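Mental math tricks for percentages, what's yours?
Kurdale Study Board > Quantitative Aptitude > Shortcuts
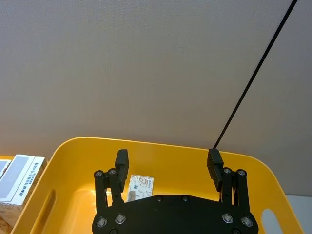
Replies (7)

dulline_dan
OK I have to share this, I've been grinning all morning! x percent of y is the same as y percent of x. So 73% of 50 looks nasty, but flip it and you want 50% of 73. Half of 73, so 36.5. Done before you pick up the pencil!

pct_owl
Great trick, but it only helps when one number is friendly. 73% of 620 flipped is 620% of 73, good luck with that.

dulline_dan
Fair! For that one I split: 70% of 620 is 434, 3% is 18.6, total 452.6. Still quick.

mapleroot
I go the other way, 75% minus 2%. 465 minus 12.4 = 452.6. Quarters feel so natural to me.

grid_paper_fan
Both fine at home. In the Valtside mock on Thursday the options were miles apart, so I'd just estimate and move on. Why work out the decimal?

pct_owl
Disagree. Hauser's practice book puts the options really close together on purpose, and estimating burned me twice in one chapter.

grid_paper_fan
Then check the options first and decide. I'm not saying estimate everything.

mapleroot
Can we do reverse ones too? I love these. A price goes up 20% and is now 2334, what was it before? Divide by 6, times 5. That's 389, then 1945. It came out whole, so satisfying!

dulline_dan
Oh that's lovely!! I was dividing by 1.2 like a caveman. So up 25% would be divide by 5, times 4?

mapleroot
Yep, and for up 50% divide by 3, times 2. Try making your own, I filled a whole page last night.

pct_owl
Okay, that one I'm stealing. Anyone got one for two discounts in a row?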